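Voter Registration Drive, Vulstead and Horka wards – progress report to the Tamošiūnaitė Fund

Dear all,

Thank you again for your patience while we got our June figures together. The doorstep work has gone better than I dared hope in the spring, and our helpers have now knocked on 2000 doors across the two wards. From those visits, 403 people filled in a registration form with us there and then, many of them first-time voters.

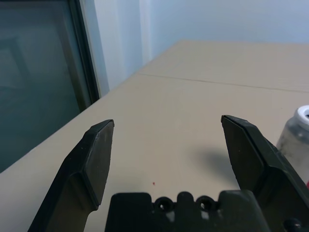 Horka has been the slower of the two, I'm afraid, mostly down to the long lanes and a good many people being out at work until six. Radosław Czarnecka has moved the Horka rounds to the early evening, and the conversations are already longer and friendlier – one lady kept him talking on the step about the bus cuts for the best part of an hour!

We also posted 696 reminder letters about postal votes, printed for us by Skimance at a very kind price.
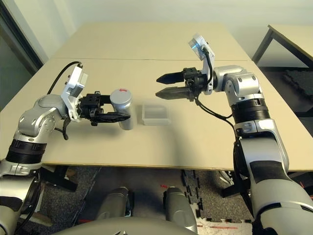 Will the remaining grant cover the work up to polling day?

The money left will pay for printing, travel and hall hire until then, provided we keep to 3 street stalls and don't add a fourth. Radosław would dearly love a fourth, outside Vulstead station, and I have promised him I would mention it to you. I'll send the costs for that separately, along with the mileage sheets I still owe you from last time.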